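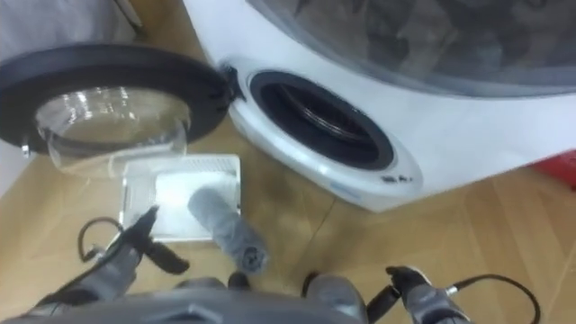 ## Towel Loading: Project Report

Our project at Bellstead looked at how a towel should go into a front-loading washer. We compared two starting shapes, rolled and loosely bunched. A rolled gray cloth is easy to set down on a tray by the machine, but it should be opened up before washing.

### Loading

Keep the door fully open and bring the towel up to the drum opening with both hands. Check that no corner is caught in the rubber gasket.

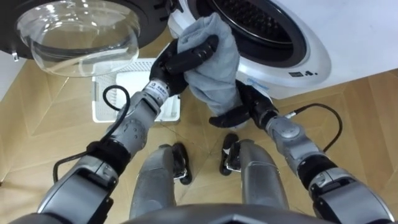 **Why not wash the towel rolled up?**

Water and detergent reach the inner layers more slowly when the cloth is tightly rolled.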